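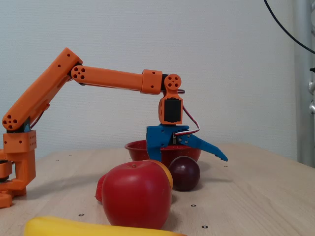 Check your blood pressure at home, and then do it again tomorrow

I have become a bore about blood pressure cuffs. My brother-in-law got one for his birthday, my neighbour borrowed mine and bought her own, and if you sit next to me on the ferry from Gumside you'll probably hear all about it. I don't mind! Home monitoring is one of the best habits an ordinary person can pick up, and I'd love to see a cuff in every household that can manage it.

A reading at the clinic is a single moment. You've hunted for a parking spot, you've jogged up the stairs, someone has just asked what you weigh. Plenty of people run high in that chair and perfectly normal at their own kitchen table, and a smaller group does the opposite, which worries me more. A week of readings taken morning and evening tells your doctor far more than one number.

My own conversion came last May. Nusrat Marikar, the practice nurse at our clinic, lent me a cuff and a paper chart and told me to come back when it was full. I took 13 readings (I missed one evening for a hockey final and regret nothing). The clinic number had been high enough to start a conversation about tablets. The home numbers were lower, but still higher than either of us liked, and we had a proper talk about salt, sleep and my fondness for a second glass of red. I did end up on a low dose. I also understood why, and I've taken it every day.

That last part matters so much. High blood pressure usually feels like nothing at all, so the tablets feel like a chore with no reward. When you can watch the numbers come down over a couple of months, you've got your reward — right there in your own handwriting.

Now, the case against. Ayman Karaki wrote to me after my last column to say that his mother checked hers a dozen times a day and frightened herself silly. He's right that it happens. Some people are better off without a cuff in the house, and a good nurse will spot them. For the rest of us the cure is a schedule: sit quietly for five minutes, back supported, feet flat, arm resting at heart height, take two readings a minute apart, write them down and put the thing away. If a reading is very high and you have chest pain, trouble speaking or sudden weakness, call for an ambulance and forget the chart.

Cost is the harder objection. A validated upper-arm cuff is not pocket change for everyone, and I'd like our library to lend them the way it lends snowshoes. Gumside has 900 households. A shelf of cuffs in two or three sizes would go a long way, and size does count, as a cuff that's too small will read high. Afroza Bhattacharjee at the Begum pharmacy already checks people's machines against hers for free, and she tells me she'd happily show borrowers how to use them.

So ask at the library desk. I already have, twice, and I'm told a third request would help.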